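Feb 8, 2022

I put off cleaning out the white cabinets all winter, and last week I ran out of reasons. The cabinets run along one wall, with a long white countertop over them, and between the top and the insides they hold most of what I use and a lot that I don't.

They came with the place when I moved in, in August. I wiped the shelves then, put everything away in one evening, and have been shoving things in front of other things ever since. The breaking point was a bag of rice. I bought one, went to put it away, and found two already there, one of them open and folded over with a rubber band.

So I took a full day for it. Muireann Corrigan came over in the morning to help, and I'm glad she did, because I would have quit around lunch. She has moved nine times as an adult and has no patience for saving jars.

We started by emptying everything onto the floor in the next room. I put down an old bedsheet first. Muireann wanted to sort as we went, but I wanted it all out so I could see the shelves bare. We did it my way and it took up more floor than I expected. For a while there was no path to the bathroom.

The shelves were dirtier than the outsides of the doors. There was a ring of something brown, probably soy sauce, and a lot of loose lentils. I vacuumed first with the narrow attachment, then went over them with warm water and dish soap, then again with plain water. I had a bottle of Dredar cleaner that I bought for the grease and I used it on one shelf only. It worked fine but the smell hung around until dinner, and soap did the same job with more rubbing.

The doors are flat, with no trim or panels on them, so they're quick. You wipe from the top down and dry with a towel or they streak. The handles take longer. They're bent metal bars, and grime collects where the bar meets the door. I used an old toothbrush there. I had thought about swapping the handles for something with more color, and I even had a set from McKinnon saved in a cart, but once I had scrubbed these I decided to keep them. That saved me 41 dollars.

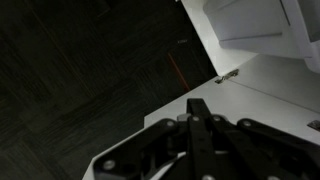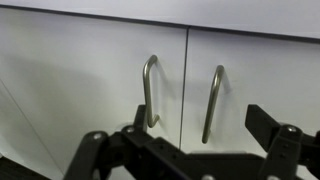
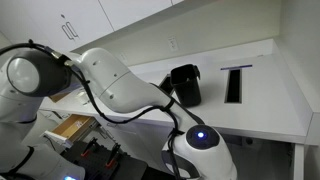 **Should you empty every cabinet at once or go one at a time?**

One at a time is easier if you have to cook that night or have kids or pets in the house. Emptying everything works better if you have a whole day and want to change what goes where, because you can see all of it before you decide.

I wanted to change what goes where, so that settled it for me. The old arrangement was just the order the boxes got unpacked in. Baking things were down low behind the pots, and the pots I use every day were stacked under the ones I use at Thanksgiving.

After lunch we sorted. I kept a box for giving away, a trash bag, and the rest of the sheet for keeping. The giveaway box filled up first. In it went a fondue set, a waffle maker with a Sindedell sticker still on the cord, most of a set of plastic bowls, and three mugs from jobs I no longer have. Muireann took the waffle maker home with her, so I suppose that one didn't really leave.

The trash bag was mostly food. The oldest thing was a can of water chestnuts that I must have packed and moved with me at least twice. There was also a jar of yeast that had gone hard and a box of cornstarch with nothing in it. I checked dates on everything else and set aside what needed eating soon. That's been dinner this week.

Lids were the worst part. We matched each container to a lid on the floor and anything without a partner went in the recycling. I started with nearly 40 containers and kept a lot fewer than that. I had been telling myself the missing lids would turn up, and after emptying every cabinet I could be pretty sure they wouldn't.

Putting things back went faster than taking them out. This is where it all went:

- Everyday pots and pans at the front of the bottom shelf, closest to where I cook
- Big roasting pan and stockpot behind them
- Dry food on the upper shelf, with rice and pasta to one side and baking things to the other
- Containers with their lids on, even though it takes more room
- Cleaning supplies in their own cabinet, away from the food

I know everybody says to nest the containers and file the lids separately. I've done that, and it's how I ended up with a pile of lids. With the lids on, they only go in if there's room, and if there isn't room I have too many.

I lined the shelves with a roll of Morkis liner, the kind with no glue on it. It slides a little when you pull a heavy pot out – I may put a few bits of tape at the corners. Measure before you cut. I cut the first piece short and had to use it in a drawer.

The countertop I left for last. I don't want much living up there, so most of what had been sitting out got a spot in a cabinet. I wiped the top all the way back to the raised lip at the wall, where the crumbs go. A damp cloth wrapped around a butter knife gets into that corner.

We finished as it was getting dark and ordered Thai food. I still need to drop off the giveaway box, which is by the front door and which I have already tripped over. I also want to write the month on new bags of flour and rice when I open them. There's a marker in the drawer for it now.

The closet in the hall is next, but not this month.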